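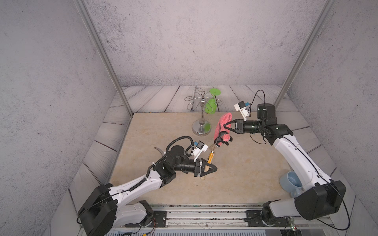 *Metal mug tree with a green plastic wine glass hung upside down.*

A **mug tree** is a household stand used to hang cups by their handles. It has a base, an upright central post, and a set of arms or hooks that stick out from the post. Mug trees are sold in wood, metal, and plastic, and are usually kept on a kitchen counter or a table. Sellers describe them as space savers, a claim that has seldom been tested and that depends a good deal on what the space would otherwise have been used for.

The terms *mug stand*, *cup tree*, and *mug holder* are used for the same object. Some catalogs keep "mug holder" for a row of hooks fixed to a wall or under a shelf, but usage is loose and no trade body appears to have settled the matter.

## History

The origin of the mug tree is not well documented. Popular accounts often place it in farmhouse kitchens of the distant past, generally without a source. Isamu Nomura, whose *Things That Hold Other Things* is the longest treatment of the subject, found plenty of pegs and shelf hooks in household inventories but few freestanding stands, and he regarded the farmhouse story as "a guess that got printed often enough to look like a fact."

A turned wooden stand in the Billitcombe town museum is sometimes called the oldest surviving example. The museum's label says only that the stand came from a local house clearance. Its pegs are short and set almost level, and Nomura thought it more likely to have held thread or small tools. The museum has since added a question mark to the label.

Demand for mug trees depends on the mug itself. Teacups were commonly stacked or stored with their saucers, and had little need of a stand. As households moved to heavier cups without saucers, often bought singly and in sizes that did not match, stacking became awkward and hanging made more sense. This explanation is repeated in most writing on the subject. It is plausible, though it rests mainly on the dates when stands begin to show up in store catalogs, and catalogs record what was offered for sale — they say little about what people had at home.

## Design

### Arms and hooks

Wooden trees normally have straight pegs set into the post at an upward slant. Metal trees more often use bent wire, which may be plain or worked into curls. Curled hooks are mostly decorative. Claims that the curl grips the handle better are common in advertising, but a handle rests at the lowest point it can reach whatever shape the end of the wire takes.

A peg that slants too little lets mugs slide off when the stand is bumped. One that slants too much crowds the mugs against the post. Makers do not agree on a best angle, and few publish the one they use.

### Base

The base has to resist tipping when the load is uneven. A full tree is fairly well balanced; a tree with all of its mugs on one side is not. Round, flat bases are common on metal stands, while wooden ones may have a round base or crossed feet. Weight matters as much as width, and a light tree can tip with only 2 heavy mugs hung on the same side.
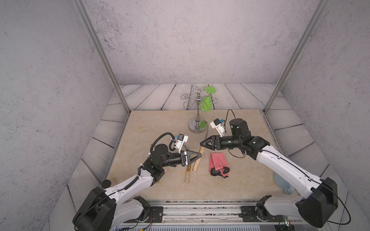 *Square tabletop with two white-and-black robot arms reaching over it from the front edge.*

The surface under the stand is rarely mentioned in product instructions. A rough or textured top gives a base more to hold on to than a polished one, and a top with even a slight slope can set a tall stand leaning.

## Use

Most trees are designed for mugs, but other items get hung on them, among them measuring cups, keys, jewelry, and stemmed glasses turned upside down. Stemware racks hold a glass by the foot, with a rail on either side of the stem. A mug tree has no such rails, and how well a glass sits on one depends on the shape of the hook. Plastic glasses are the safer choice for the purpose, as they are lighter and less likely to break in a fall.

### Drying

Mug trees are often promoted for drying. The benefit is limited. A mug hung by its handle usually tips sideways, so water can collect along the lower side of the bowl. A rack that holds the mug fully upside down drains it more completely.

### Hygiene

It is widely said that cups kept on an open stand are cleaner than cups kept in a cabinet, and almost as widely said that they are dirtier. Yvette Campbell, a writer on household testing, looked into both claims in a newsletter article dated 18/09/2024. She found that the first traced back to advertising copy from the housewares brand Trulik, and the second to a cabinet maker, Saraç. Neither company had described how it reached its conclusion. Campbell's own view was that a mug used every day has little time to gather dust in either place.

## Capacity claims

Stands are usually sold by the number of arms, and this figure is often presented as the number of mugs the stand will hold. The two are not always the same. Campbell tried a Jidport stand sold with 10 hooks and could fit only 5 wide mugs on it without the rims touching. Narrow espresso cups filled every hook. The packaging did not say which kind of cup had been assumed.

## Collecting

There is a small secondhand market for mug trees, chiefly for older turned-wood models. Listings often use the word "rare" with little support. A collectors' price guide listed 411 stands as rare, including several still in production when it was printed.

## See also

- Cup hook
- Dish drainer
- Stemware rack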